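Flower arranging (domestic)

From Ostville Household Encyclopedia, the free reference for everyday things

Domestic flower arranging is the placing of cut, dried or artificial stems in a container for display in a home, hall or place of work. It is to be distinguished from commercial floristry, although the line is poorly drawn and much of the printed advice on the first was written by people selling the second. The article deals mainly with small arrangements in a single vase.

Contents
1 Terms
2 Containers
3 Order of placing
4 Colour
5 Stem length and proportion
6 Additives and other claims
7 Artificial stems
8 See also

Terms

A "bunch" is a number of stems held or tied together and handled as one. A "single" is one stem, with or without leaf. "Filler" is a loose word for small-flowered material put between larger blooms, and "focal flower" is a looser one, used for whichever bloom the writer happens to like best. Older manuals add "line flower" and "mass flower". The four-part scheme is often presented as traditional, but the household books kept in the Ostville collection use the terms inconsistently, and several manage without them.

Containers

Clear glass is the usual choice for a small arrangement. Its supposed advantage is that the water level can be seen. Its drawback is that everything else can be seen as well, including stems that cross badly and leaves that ought to have been stripped. Green stems packed into a narrow clear vase lend it a greenish or yellowish cast, which some guides mistake for tinted glass.

The width of the neck matters more than the height of the vessel. A narrow neck holds a few stems upright without help. A wide one lets them fall to the rim, and most of the devices sold to correct the problem (pin holders, wire balls, grids of adhesive tape) would be unnecessary with a smaller vase. The Hauser grid, a plastic insert sold in Flomport for many years, was advertised as fitting any vessel. It fitted vessels with a round mouth of the right diameter.

Order of placing

Almost every manual gives an order in which stems must go into the vase. The commonest is greenery, then large blooms, then filler. A second school begins with the tallest stem and works downwards, and a third begins with a mixed bunch and adds singles to it. Each claims to prevent the crowding caused by the others.

There is little to choose between them in a small vase. What does make a difference is whether the stems are laid out separately on a flat surface beforehand. Stems left in a heap catch on one another, and pulling one free tends to bring two more with it. A plain mat or cloth makes the separate stems easier to see and protects the table. The vase is commonly stood at the far side of the working area so that the stems can lie in front of it.
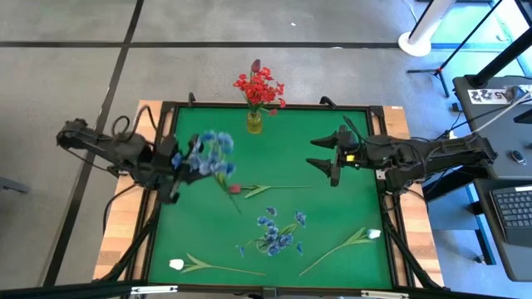 Talby, in a note on the first version of the article, objected that laying out is a fussy habit and that anyone who has done a few vases picks the next stem from the heap by eye, without trouble. The objection is fair as far as it goes. It applies best to stiff stems of one kind, and less well to tulips, whose broad leaves fold round whatever lies beside them.

A bunch is easier to place than its bulk suggests, provided it is held below the heads and lowered from directly above. Brought in at an angle, it pushes aside the stems already standing. Singles are more forgiving and may be slipped in from the side. The widely repeated instruction to turn the vase after every stem has no obvious purpose when the arrangement is to stand against a wall.

Colour

Advice on colour is abundant and mostly unsupported. Colour wheels are printed in many guides, with the recommendation that opposite hues be paired, or neighbouring hues, or three hues at equal distances. Since these between them allow nearly any combination, it is hard to see what has been recommended.

Red and blue together are described in one Flomport guide as "restless" and in another, from the same publisher, as "a classic of the summer table". Both verdicts are illustrated with the same drawing. A more modest observation is that blue flowers recede in poor light and may look grey by evening, while red ones darken and lose their detail. An arrangement meant for the evening is better judged in the evening.

Stem length and proportion

The rule that flowers should stand one and a half times the height of the vase is found in most books of the subject and explained in none that the present article has been able to consult. It gives acceptable results with vases of middling height. With a very short vase it produces a stunted cushion, and with a tall one it asks for stems that few gardens supply.

A single bloom rising above the rest is a common device. It works with an upright head such as a tulip bud, less well with anything that nods. Cut tulips continue to lengthen in water and bend towards the light, so that an arrangement measured on Wednesday may no longer obey the rule by the weekend.

Additives and other claims

Copper coins, sugar, aspirin, lemonade and bleach have all been recommended for lengthening the life of cut flowers. Reports in their favour usually compare one vase with the writer's memory of another. Clean water, changed often, and a clean vase are recommended by nearly every source, including those that go on to recommend the coin. [citation needed]

Artificial stems

Artificial stems are usually wire covered in plastic, with heads of fabric or moulded plastic. They are useful for practice, as they can be taken out and replaced without bruising. Sellers describe them as needing no care, a claim that does not survive a winter of dust. Their stems are often stiffer than the real thing, and habits learned on them transfer imperfectly.

See also

Vase
Pin holder
Table centre
Tulip (cut)
Dried flowers

Category: Household crafts. Page views: 3,637. This article needs additional citations.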